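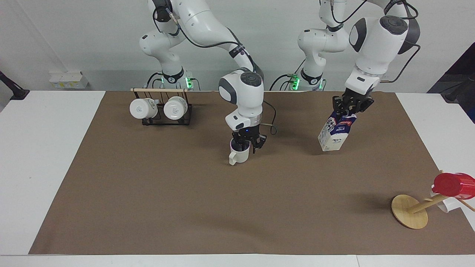
**Grip loss on power interruption** (often shortened to **grip loss**, and called a **soft drop** in some workshops) is a fault in robotic handling in which a gripper stops pressing on an object it is holding when its power or command signal is interrupted. The fingers may not open at all. In many cases they stay where they are and only the squeezing force fades, so that a smooth or heavy object slides out a moment later. The fault is best known from tabletop systems with two arms, where everyday things such as mugs, cups and cartons are lifted, tilted and put back.

It is a wonderfully instructive fault, and a favorite in training courses, as it brings together electricity, friction, software and the humble shape of a coffee mug.

## Cause

An electric gripper holds an object by driving its fingers together with a small motor. Some designs use a screw or worm gear that can't easily be pushed backward, and these keep most of their grip with the motor off. Others use gears or belts that turn freely in both directions. These are quick and gentle, which makes them lovely for delicate work, but the force at the fingertips lasts only as long as current flows.

The arm itself usually behaves differently. Most robot arms have brakes in their joints that lock when power is removed. After an emergency stop, then, the arm may stand perfectly still while the gripper at its end goes limp. Operators who see a motionless arm tend to assume that the load is secure, and a hand reaches in underneath.

Three sources of interruption are commonly reported:

- an emergency stop that cuts power to the tool connector as well as the joints
- a worn or strained cable at the wrist, where repeated turning flexes the same short length of wire
- a controller restart, during which some grippers run a homing routine and open fully

The last of these is the most dramatic. The gripper lets go on purpose, following its startup instructions to the letter, and does so with whatever it was carrying.

## Effect of the object

Objects react very differently to the same loss of force. A mug held by its wall has a hard, glazed surface with little friction, and it tends to drop at once. A mug held through the handle may swing and stay put. A paperboard carton gives slightly under the fingers and springs back, so it can hang on for a few seconds before it slips. Tilting a carton shifts any liquid inside to one end, and the extra turning force can be enough to start it rotating between the fingertips.

## The Piltside incident

A frequently retold case took place in October at the Piltside workshop of Nasau, a firm that tests handling routines for kitchen goods. A two-arm station was stopped while one arm held a full ceramic mug over the table. The joint brakes locked correctly. The mug fell 11 seconds later and broke, and a technician clearing the table received a small cut on the thumb.

The review was led by Su-bin Shim, whose report, dated Jun 11, 2022, is a delight to read for anyone who enjoys a good fault hunt. The stop circuit had been rewired during an earlier repair and now removed the gripper's supply along with everything else. Shim repeated the stop 30 times with an empty mug. It fell in 20 of those trials. The report also recorded that the station's checklist asked whether the arms had stopped moving and never mentioned what they were holding.

Nasau restored a separate supply for the gripper and changed the wording of the checklist. A second station at the site, built by Sarantis, was found to have the same wiring and was corrected as well.

## Prevention

The simplest remedy is mechanical: a spring, or a gear that resists being driven backward, keeps the fingers closed with no power at all. Where that isn't possible, a separate supply can hold the grip through a stop. Such a supply has to be weighed against pinching hazards, as a gripper that never relaxes can trap a finger. Many stations therefore include a manual release.

Homing on startup can often be disabled or made to wait for confirmation. The **Itier test**, named after the training center where it was first taught, checks for the fault directly. An unbreakable object is gripped at a height of 2 inches over a padded surface, the stop is pressed, and the object is watched until the test period ends. It is repeated after any change to the wiring or the gripper software.

## See also

- Emergency stop
- Joint brake
- End effector
- Backdrivability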